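January 21, 2024

My wrists hurt. I'm typing this with a bag of frozen peas draped over the left one, so if there are typos, that's the peas.

Teleop day again, the fourth one running, and I finally feel like I'm getting somewhere. Irén had set up the rig before I got in, which was so nice of her, and she'd left a sticky note on the controller that just said "slower than you think." She's been telling me this since I joined the project and I keep nodding and then going at it like I'm playing a racing game. Today I tried it her way. I counted in my head on every reach, like you do between lightning and thunder, and wow, okay, the difference! The arm stopped twitching at the end of the motion and the playback looked like a person reaching for something instead of a person swatting a fly.

Let me back up, I want to remember how all this felt when I was new at it, and I know I'll forget. The idea is that we steer the arm through a task over and over, and every run gets saved, and then Souad trains on the pile and we see what the thing picked up from us. Everything goes in, including our bad habits. Back when we did the hand-guided ones on the real arm (where you grab it by the wrist and walk it through the motion), I had a way of backing off a tiny bit before I closed the fingers. I had no clue I was doing it. Then the trained version did it too, that same little flinch, on every single try, and Pacita laughed so hard she had to go stand in the hallway. I was mortified. Also a bit proud? It's a weird feeling to see your own nervous tic come out of a machine.

So now most of my share is in the simulator, with the handheld controller, and we only go to the real arm once a batch looks decent. I thought I'd hate it. I like having the weight of the real thing in my hands, you can feel when you're pushing it somewhere it doesn't want to go. In the sim you don't feel anything, you only look. But you can reset in a second, and you can mess up all you want without Florence coming over to check whether you've bent something, and I do mess up a lot.

The number on the whiteboard this morning was 2,876. That's all of us together since Jugah started (Jugah is the project, I don't know who named it, I've asked twice). Florence wants another 400 before we hand the next batch over to the Fundow people, and she wrote it up there in red, which I took personally. My own total is 235 that got kept. I'm not going to write down how many got thrown out.

What gets a run thrown out, for my own future reference: bumping the table, dropping the thing and picking it up again, stopping in the middle to scratch your nose. Souad is strict about that last one. She says a pause teaches it to pause. I argued that people pause all the time in real life, and she said yes, and would I like a robot that stands there holding a mug while it thinks about lunch. Fair enough.

Lunch, by the way, was the lentil thing I made and didn't love. Needs lemon. I swapped half of it for one of Pacita's rolls and we ate by the window and talked about whether she should take the job at Proltorard. She doesn't want to move. I don't want her to move either, but I tried to be a good friend and ask sensible questions about the money and so on. She's got until April to decide. I did not say "please don't go" out loud but I think my face did.

After lunch I worked on approach angles. Souad wants more variety in how we come in, because everything we've recorded so far starts from pretty much the same pose and the policy falls apart if you nudge it even a little at the start. So I'd scramble the arm, swing the wrist somewhere silly, and then have to find my way back to the task from there. It's harder than it sounds when all you've got is the wrist view! You lose your bearings completely. I had my fingers wide open, nothing in them, and was staring side-on at that pebbly wall with all the colored circles, trying to work out which way I needed to turn to get back.

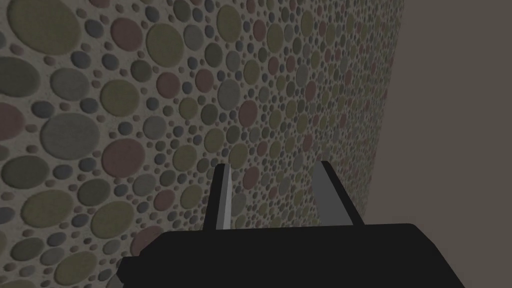
And what I learned is that you can't rush that part either. My instinct is to push the stick hard in some direction and see what happens, and then it gets recorded as this big drunken lurch, and I have to delete it and start over. If I stop before I hit record, take a breath, and plan the whole path in my head first, the run comes out clean. Irén does it with her eyes shut for a second, like a diver. I tried the eyes-shut thing and felt ridiculous, but it helped, so I guess I'm a person who does that now.

Hidayah sat with me for the last hour, which was lovely. She's starting on the controller next week and she wanted to watch before she had a go. I explained things out loud as I went and found out how much I know! More than I figured. I told her to keep her elbows on the desk, to let the wrist rotation happen before the reach and not during, and to keep water nearby but on the other side from the keyboard (learned that one the expensive way). She took notes. Then she tried two runs and the second was better than anything I did in my whole first week, so I may be out of a job by spring.

She asked me whether it bothers me, spending all day teaching something by doing the same motion again and again. I said it's a bit like when I taught my little cousin to tie his shoes, you think you know how to do it and then you have to do it slowly enough for somebody else and your hands forget everything. I had to sit on the floor and relearn bows. She liked that. I'm not sure it answered the question. Some days it does bother me, mostly around the middle of the afternoon, when I've lost track of which run I'm on and my shoulder's gone up to my ear. Today it didn't.

I left late and walked home the long way, past the Gangate store to get the peas, plus lemons, for obvious reasons. Called Mom from the checkout line. She wanted to know if the robot can do dishes yet. I told her we're working on reaching for things in a calm manner and she said that would be an improvement on my brother.

Tomorrow: scrambled starts again, left side this time, and I promised Souad I'd label the files properly as I go and not in one big heap at the end. Need to find the wrist brace. I think it's in the drawer with the batteries.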